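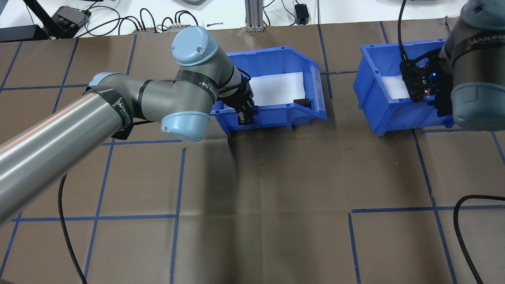

Slide 4 – Bin layout for small parts

Notes: keep this to 40 seconds.

Stackable bins, open front, light liner. Dark components show up against white; against bare blue plastic they get missed. The table is papered and taped into a grid, so a bin that has been moved can go back to its square.

Sotholm store holds 200 part numbers. 92 of them are capacitors. Mention the May recount, then move on.

Slide 5 – Mixed contents

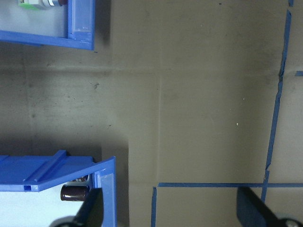
Two blue bins on the papered table, dark brown capacitor in the lower one.

Point out the capacitor on its side. Markings may face down – turn the part before reading it. Small parts collect under the ledge, so check there before closing a bin.

Next: Varnard labels, slide 9 if short of time.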